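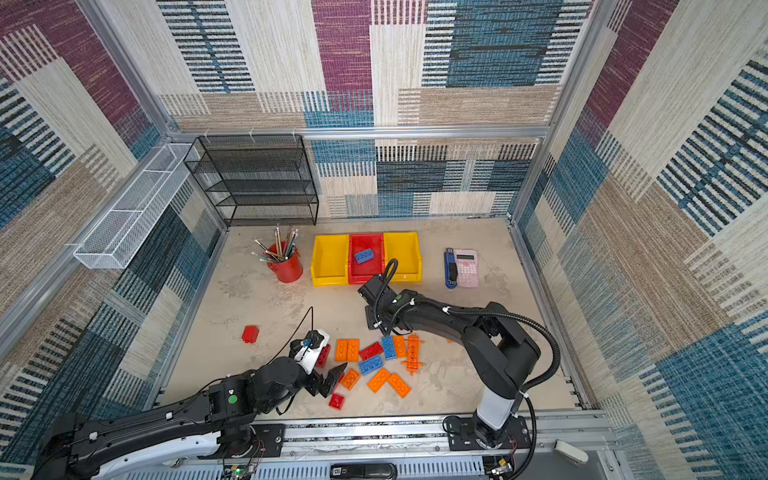
Éabha Hanrahan
Staff diarist and reluctant gardener

8 Apr 2025

The landlord has finally written back about the boiler, and his position is that it is spring. I read the letter twice looking for a second position. There wasn't one. He signs himself "Warmly."

So I put on the big cardigan and went to the library, which has heat, and where I am still working my way through the Ó Súilleabháin letters for the piece I promised in a fit of good cheer last June. The man wrote 913 letters to his sister and as far as I can tell most of them are about a drain. He had a neighbor uphill, the neighbor had a ditch, and the ditch had ideas. I started out thinking I would skim the drain parts to get to the emigration parts. Now I skim the emigration parts. He crosses an ocean in one paragraph and then asks whether Tutov (the neighbor, or possibly the neighbor's dog, the handwriting is no help) has done anything about the culvert.

I had lunch on the library steps with a cheese roll and a wasp. Too early in the year for wasps, I thought, and told it so.

On the way home I stopped at Rendthorpe for seed potatoes. I don't go in there if I can avoid it. It's the kind of garden center where you have to walk past candles, then fudge, then a whole wall of rubber boots with foxes on them before you see anything that might grow. The young man at the counter asked if I had a loyalty card. I said I had been coming for years out of spite and did that count. He said he'd have to ask.

I came out with the potatoes, a candle, and no memory of choosing the candle. It is called Ustari, which the label says is "a mood." It smells like the inside of a new suitcase. I've got it burning on the kitchen table now, on the theory that any flame is heat.

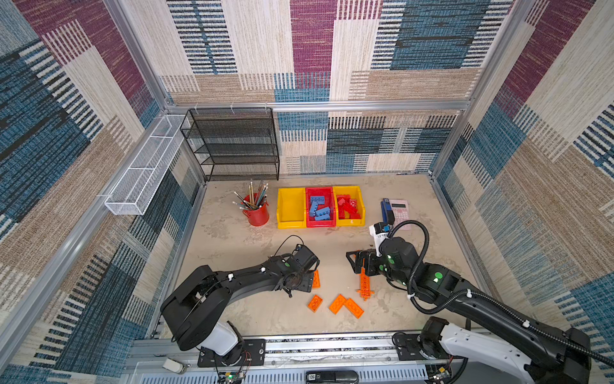 My sister rang while I was setting the potatoes out in egg boxes to sprout. She wanted to know if I was free for Dad's birthday and whether I'd thought any more about the caravan. I have thought about the caravan. I think about it the way other people think about the dentist. Five days in a field with her three boys and a chemical toilet, and she calls it a rest. I said I'd look at my calendar, then rustled the boiler letter near the phone so she'd hear paper.

She also says I'm getting like him, with my lists of complaints. I said like who, Dad? She said no, your drain man. I was more flattered than she meant me to be.

It did send me back to my notes after supper, though. There's a run of letters, one wet autumn, where the sister must have told him to drop it. We don't have her side, only his, and for two letters he is so careful. He tells her about the price of shoes. He tells her about a concert he didn't like. You can feel him sitting on his hands. Then in the next one he gets as far as "I hope the roof is sound and that you are all well" and off he goes, three full pages, with a sketch. I laughed out loud at that in the reading room this morning and got a look from the woman who does the microfilm.

I'd like to know what she thought when she opened it. She kept it, anyway. She kept every one of them, including the sketch, which shows a ditch.

Potatoes are on the windowsill. I put them out blunt end up, as Dad taught us, and then couldn't remember which end he considered blunt, so they're a mixed congregation. The kitchen is as cold as it was this morning but smells expensive.

Must reply to the landlord tomorrow. I've got as far as "Dear" and I'm not sure I mean it. Also buy milk, and find out if wasps in April are normal, and ring her back and say yes to the caravan before she books me in for the full week.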